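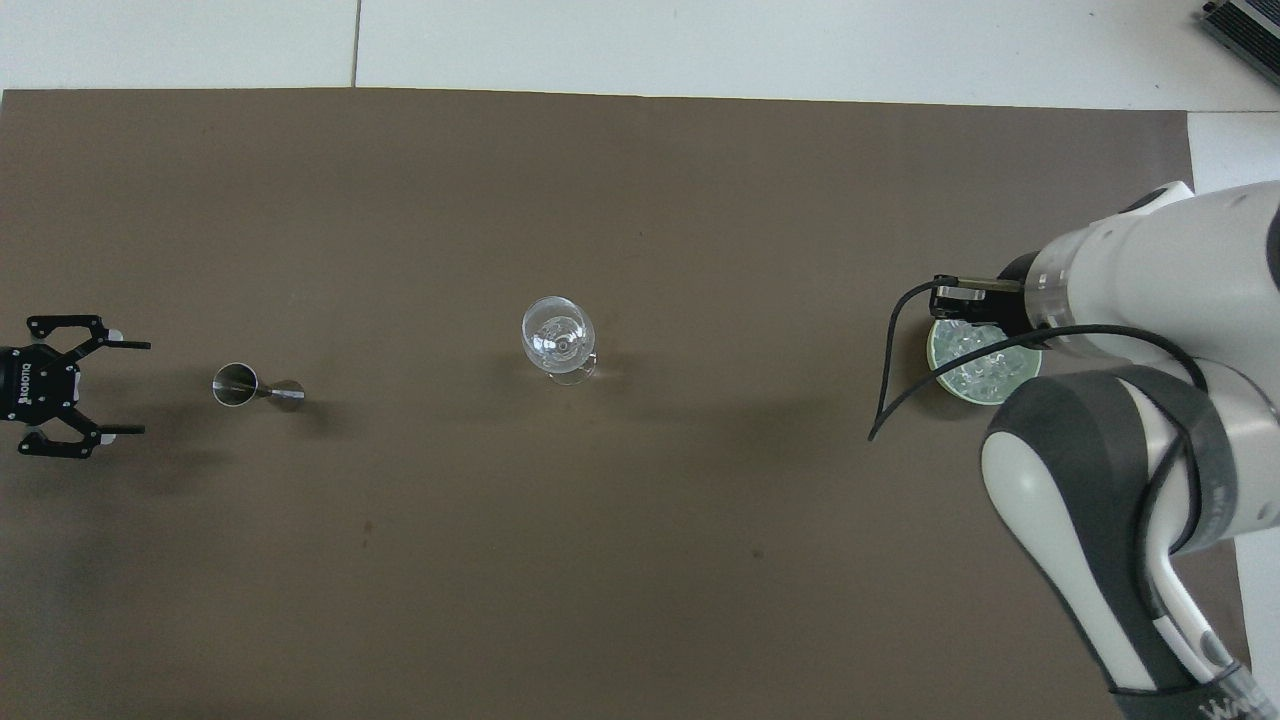
January 2018
By Piret Luik

Can they do chores yet? Short answer, some. Slowly. Longer answer below, typed on the train so forgive me.

Spent a day and a half going round three places that are trying to get arms to do the small jobs. Kitchen jobs, bar jobs, back-of-shop jobs. The sort of thing you give a new kid on the first shift and don't think about again. Put that there. Fetch the ice. Wipe it down. I wanted to know which of those I could hand over this year, or next, and stop paying overtime for. A few of you asked the same thing after the May issue, so consider this the reply.

Drinks first, as that's where most people seem to be starting. You'd think pouring would be the hard part. It's a bit hard. Glass is much worse. Stemware especially – a wine glass is clear, so a depth camera looks straight through the bowl and reports the table. Rim catches the light, stem is a thin bright thing that comes and goes. Then polished steel, same trouble the other way round. A jigger on its side is a little mirror, and it rolls. Ask an arm to pick up a jigger that's lying down, stand it up the right way (big cup up or small cup up, depends on the measure) and hold it level while the other hand pours. My nephew can do that. He's nine and shouldn't, but he can.

Åsmund Moen at Zorncombe has been at this for 4 years. His view is that picking up is nearly done and everything after it isn't. "You get the grasp and people clap," he told me. "Then you have to do something with it." His list of what goes wrong, as near as I got it down: squeezing a plastic cup until the ice jumps out. Letting go of a glass a hair too high. Tipping past the point and not noticing the measure is full. And the cable. He went on about the cable for a good ten minutes. Anything hanging off a wrist finds the tallest glass on the table sooner or later, he says, and I beleive him.

They ran the same drink over and over the week before I came. Ice in the cup, measure, pour, move the cup to the left, done. 222 tries. Moen wouldn't call it a success rate, he'd call it a list of complaints, but a bit over half came through with no one stepping in. The good ones took nearly 2 minutes each. A person does it in the time it takes to say what you want. He wasn't embarrassed by that and I don't think he should be. Two arms sharing one job is a different thing from one arm doing a job, and the waiting-for-each-other is where the time goes. Left holds, right thinks. Right moves, left waits.

Ice was better than I expected. Cubes don't care much how you grab them. Half melted is another matter, they stick together and come out as a brick, then you're back to a person with a spoon.

Next, Mondoda, which is the laundry and folding people. Thenmozhi Raju gave me the tour, and was pretty blunt. Towels, yes. Pillow cases, yes if they're flat to begin with. T-shirts, most days. Fitted sheets, no, and please stop asking. She has a commercial laundry trying the towel station on nights, and the sum works there for one reason only, the towels are all the same towel. Same size, same white, same supplier. The minute a guest's gym towel gets in the bin the thing stops and flashes for help. So somebody still has to be in the building. The saving is that it's one somebody looking after four stations, and she thinks six by next winter. I'd want to see six before I planned on it.

Asked her about homes. She laughed. Nobody's home has one kind of towel. She also said the folding is a small part of it, you have to find the stuff, get it out of the machine, get the sock out from inside the pillow case, carry it upstairs. Each of those is its own project with its own three years.

Then Heltness, shop floor. Different mood altogether. Helge Sundqvist runs the packing end and has had arms in since before it was fashionable. Boxes onto pallets, fine, old news. What's new is kitting – pulling a few odd parts out of bins and laying them in a tray for the assembly bench. I watched that for most of an hour and got quite fond of it. Bin picks were good when the bin was full and bad when it was nearly empty, with the last couple of parts up against the wall where the fingers don't fit. Sundqvist's fix is not to let the bins run down. Costs him a bit more stock on hand. He can live with it.

He did say one thing I keep chewing on. The chores people most want rid of are the ones that change each time. Clearing up after a spill. Sorting the returns cage. Working out why the tape machine is jamming agian. None of those are close, in his opinion, and he's an optimist. The jobs that are close are dull in a very regular way, and he'd already got conveyors for half of those.

Money, quickly. I was quoted all sorts. The arm itself is no longer the scary number. Fingers, guarding, the person who sets it up, the person who comes back when you change cup supplier, that's the scary number. Raju reckons roughly 35 hours of fiddling each time a customer changes something they think is minor. New cup, new tray, new light over the bench. Sundqvist says his is less but he has his own technician on the payroll, so of course it is. Ask any vendor for that figure before you ask them for anything else, and get it in writing.

Safety was fine everywhere I went, for what it's worth. Everything slow, stop buttons in reach, and at Zorncombe nothing moved with a hand over the table. But slow is also why nothing keeps up. If you want bar speed with customers leaning in, you want a screen between them and it, and then you have a vending machine. Maybe that's ok. A vending machine that makes a decent drink would do well in some of our sites. Eklund looked at exactly this for the station kiosk and dropped it over cleaning – who takes the fingertips off and washes them, how often, who signs the sheet. Nobody had a price for that part.

So where does it leave us. My scorecard, rough, argue with me by email:

Picking up a known thing from a known place – yes, buy it if the sum works.
Same thing, any old place on the table – getting there. Demo good, Friday night bad.
Clear glass, shiny steel – getting there slower. Opaque cups help a lot, so if you're designing a station from scratch, start with the cup.
Pouring a measure – sometimes. A weigh pad under the cup would beat a smarter arm, Moen half agrees.
Folding matching towels – yes, nights, with a person near.
Folding yours – no.
Kitting from full bins – yes.
Tidying a kitchen – no. Not this year, and not next I don't think.

Rima Yammine read a draft of this and says I'm too gloomy, that the same table two years back couldn't have found the glass at all. Fair. She's also the one who'd have to sign off on a trial, so I take it as a good sign. We're talking about a single prep station with one menu item, iced water and a measure of syrup, opaque cups, staff only to begin with. If you have a back room with good even light and a floor that doesn't shake when the truck goes by, tell me.

Also wanted: your worst chore. One line, what it is and how many times a shift. I have a dozen in already and five of them are the mop sink.

More next issue, if the dishwasher loading people ever return my call.

Recent items
Kiosk screens: why we turned the sound off
Heltness packing line, one year on
Letters: the floor scrubber and the dog
What a service contract should say about spare parts
Label printers, ranked by how often they jam
Dates for the spring open bench days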